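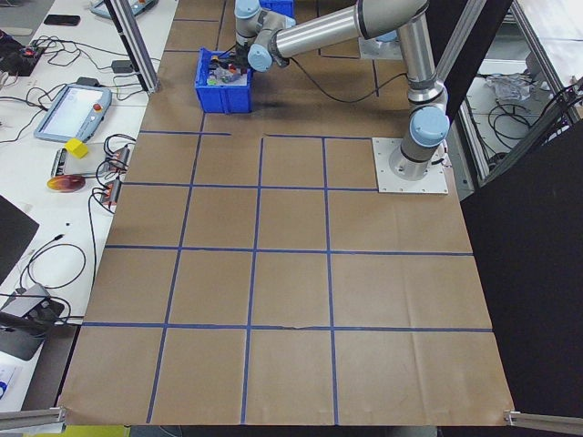
Brown paper and blue tape on one of the tables at the Talberg open day.

The Talberg paper mill opens its doors to visitors once a year, in December, and I went this time with Murali Amin, who used to buy packing paper from them for a print shop. The mill is two miles outside Driredport, on the river road. Parking is in the field across from the gate. Wear boots if it has rained.

We signed in at 9:30 and were put in the second group. You get ear plugs, a hairnet and a sticker with your name on it. Our guide was Harish Achari, a shift lead on the older of the two paper machines. He talks fast and you lose about half of it once you are on the floor, so stand close.

The tour starts in the pulp yard. Bales of used cardboard come in by truck and go up a conveyor into a tank that works like a very big kitchen blender. Staples, tape and plastic are pulled out on a long ragged rope that hangs off the side of the tank. Murali took more pictures of that rope than of anything else.

From there you walk the full length of the older machine, which the staff call the Camacho after the man who ordered it. At the wet end the sheet is gray water on a moving screen. By the dryers it is paper, and the heat in that part of the hall is hard to take in a winter coat. They were running kraft at 731 yards a minute while we were there, according to the board over the control room window. The sheet broke once. A horn sounded, four people came out with air hoses, and it was threaded again before our group had moved on.

The winding room was the best stop for me. Full rolls come off at 2322 pounds and are cut down to customer widths on a slitter made by Bosell. Harish let us feel the edge of a fresh cut roll, and it was as smooth as a countertop. He also explained the grain — paper tears straight one way and crooked the other — and gave each of us a scrap to try it on.

Lunch was in the canteen, chili or a cheese sandwich, both fine. The mill shop sells end rolls by the door. I paid 6 dollars for one that should last me through several years of wrapping and floor covering. The lightest sheet they sell is the 70 gram, and it creases easily, so get the heavier one for anything you plan to walk on.

The whole visit took a little under three hours. There is one set of metal stairs with no way around it. Sign-up for next year is at the front office, by phone only, and the morning groups fill first.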